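4. Cleaning and caring for canvas shoes

This section explains how to use the Natodia fabric washer with the shoe insert. Please read section 2 (Installation) and section 3 (First use) before you continue. The insert is sold with the Natodia and also fits the older Notard model, but on the Notard the program name on the display is "Soft" and not "Canvas".

4.1 Which shoes can be washed

You can wash shoes with a canvas or cotton upper and a rubber sole. Low shoes and high shoes are both allowed. Do not wash leather, suede, or shoes with a cork sole. If the label inside the shoe has faded and you cannot read it, test a small place near the heel with a damp white cloth. When color comes off on the cloth, wash this pair by hand.

CAUTION: Never put shoes with electric lights in the drum.

4.2 Preparing the shoes

1. Take out the laces and the insoles. Put the laces in the small mesh bag. The insoles must be washed by hand.
2. Knock the soles together outdoors until the dry mud falls off.
3. Brush the seam between the sole and the upper with the narrow brush.
4. Open the tongue fully. On high shoes, pull it up as far as it goes so that the water reaches the toe.
5. Sort the shoes by color. Orange and red canvas can lose dye in the first washes and must not go together with white or light shoes.

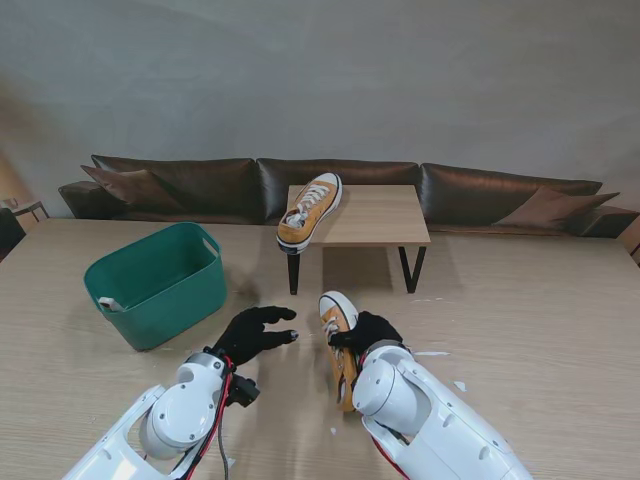

Canvas shoes on a light wooden table.

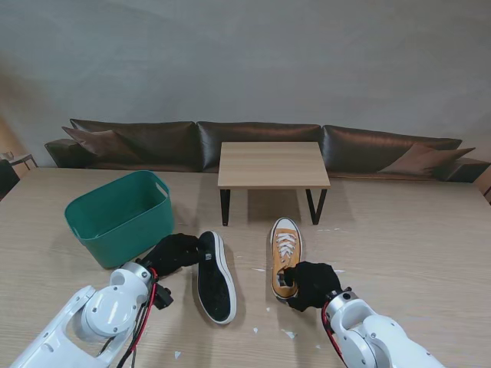 Note: A black shoe with a white sole rim can be washed with other dark shoes. The rim can be treated separately, see 4.5.

4.3 Loading the insert

1. Switch off the washer at the main button and wait until the door lock clicks.
2. Slide the insert into the drum with the arrow to the top. Turn it to the right until it stops.
3. Place one pair only. The toes look to the back of the drum.
4. Close the strap over the shoes. It should be firm, but it must not bend the heel.
5. Pour 2 spoons of liquid detergent into the left compartment. Do not use powder, it stays in the eyelets.

CAUTION: Do not use bleach. Bleach makes the rubber yellow and damages the door seal.

4.4 Washing

1. Close the door and switch on the washer.
2. Turn the dial to "Canvas".
3. Press the spin button until the display shows 500. With a higher speed the glue of the sole can become weak.
4. Press Start. The program takes nearly 100 minutes, including the last rinse.
5. When the display shows "End", wait for the click of the lock and open the door.

If the display shows E4, the insert is not turned to its stop. Switch off, correct the insert, and start again from step 1.

4.5 White rubber parts

Mix baking soda and water to a thick paste. Put it on the rubber with an old toothbrush, wait ten minutes, and wipe it off with a damp cloth. Keep the paste away from colored canvas. Repeat if the rubber is still gray.

4.6 Drying

1. Fill each shoe with plain white paper. Newspaper can leave ink inside.
2. Put the shoes on their side in a place with moving air.
3. Change the paper after two hours and again in the evening.
4. Put back the insoles and laces only when the shoe is dry to the toe.

CAUTION: Do not dry shoes on a heater, in the oven, or in strong sun. The Grerkia drying rack may be used, but only with the fan on the low setting.

In the colder months, from November on, drying can need two full days. This is normal.

4.7 Care of the insert

Rinse the insert under the tap after each use and let it dry outside of the drum. Check the strap once a month. A strap with small cracks must be changed before the next wash. The insert itself is made for 2,000 washes. Spare straps can be ordered from Panicker, Spare Parts Department, attention Parvathi Ramasamy. Please write the serial number of the washer on your order. You find it on the silver plate behind the filter door.

For cleaning of the filter, continue with section 5.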